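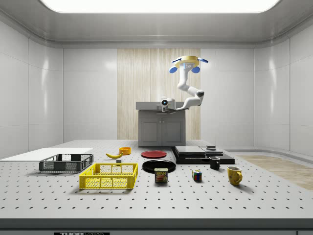
Bench Four: the arm gets a job, sort of

Regular readers will remember that the Plernamside workshop has been promised a dish-clearing robot since before the new coffee machine, and that the coffee machine has since been replaced. We are happy to report progress. The robot now clears tables beautifully, provided the tables don't exist.

Yuzuki Miyazaki has spent the summer building the whole setup in simulation before anyone is allowed to bolt anything to our ceiling beams. This was the condition laid down after the Broter incident, which longtime members can describe for you at length and will. Her virtual room is a good deal cleaner than ours. It has glossy white walls, a light panel that never buzzes, and a table nobody has drilled into by accident, the holes having been put there on purpose and in straight lines. Hường Ninh asked whether we could keep the simulation and rent out the real one.

The arm hangs from above, which was argued over for most of the spring. The floor-mount faction wanted something they could kick. The ceiling faction pointed out that our floor is already spoken for by the lathe, the other lathe, and the kayak. Hanging it up also means the gripper comes down over the dishes from the top, where a camera on the wrist can get a decent look before committing itself. Yuzuki calls this planning. The rest of us have seen her parallel park and are encouraged.

The test set is the usual clutter: plates, mugs, an orange bowl, a banana, a can of Spam and a Rubik's cube. We had a complaint that nobody in this workshop leaves a Rubik's cube among the dirty dishes. Whoever wrote that has not cleaned up after the Thursday group. The mugs are the hard part, because a mug has a handle and the handle is always pointing somewhere unhelpful. Plates are worse in a different way. A plate lying flat gives a gripper almost nothing to hold, and the first version of the code dealt with this by pressing down firmly until the physics engine gave up and fired the plate through the wall. It was the most popular demo we've ever run.

The crates are where things are supposed to end up. Getting the arm to let go of an object inside a crate, as opposed to near one, took Yuzuki and Hường most of August. Their best run so far is 69 clears without a collision. The next run ended when the arm picked up the banana, carried it with great care to the yellow crate, and set the crate's rim down on top of it. Neither of them has been able to reproduce this and both have stopped trying.

The motion planner is a homemade affair called Lazăr, which Hường started on a train and has been apologizing for ever since. It is slow. It can take up to six seconds to decide on a path that a toddler would find at once, though in fairness the toddler would go through the mug. The course notes from Tutport got us through the inverse kinematics, and anyone who wants to borrow the binder should know that chapter 4 has soup on it.

What's left before we go near real hardware: a mounting plate that will carry the load, a stop button within reach of the door, and a firm answer from the landlord about the beam. The mounting plate is drawn and waiting for steel. The stop button is in a drawer, and we have narrowed it down to 2 drawers. The landlord has asked what the robot is for, and we would welcome suggestions that don't include the word "dishes," as the lease has views on us having dishes at all.

Yuzuki will run the simulation on the big screen on Sunday, September 11, 2022, after the tool swap. Come and try to arrange the table in a way the arm can't handle. You move things with the mouse, so please leave your own mugs at home, and if you manage to launch a plate, write down the settings before you call everyone over to look. Hường also needs two people who can weld and one who will admit to having moved the torque wrench.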